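Coffee table fruit tray

A fruit tray is a shallow, open tray with a raised edge, kept on a coffee table so people can help themselves. I've been adding to this entry since January and I still love the subject, so forgive the rambling! In Gimbridge it usually stays out all day (we call it "the tray" and that's that), while over in Rotside they bring it out with the tea.

Citrus is the usual choice, as lemons and limes keep well in a warm sitting room and look cheerful next to a sofa full of cushions. Bananas go on too, but small ones, and never underneath anything.

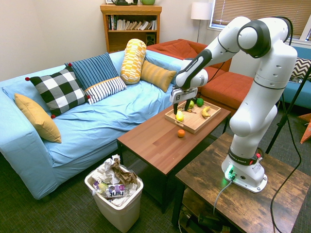

Dirk Vermeulen wrote in to say that bananas shouldn't share a tray with limes at all, and that his go on a hook in the kitchen. Fair enough, though I've never had any trouble over a day or two.

The raised edge matters more than the wood, I think – round fruit wanders. Mine is 38 cm long and gets a wipe with a barely damp cloth, then a bit of oil when it looks thirsty. Don't soak it!

See also: Fruit bowl; Serving tray; Side table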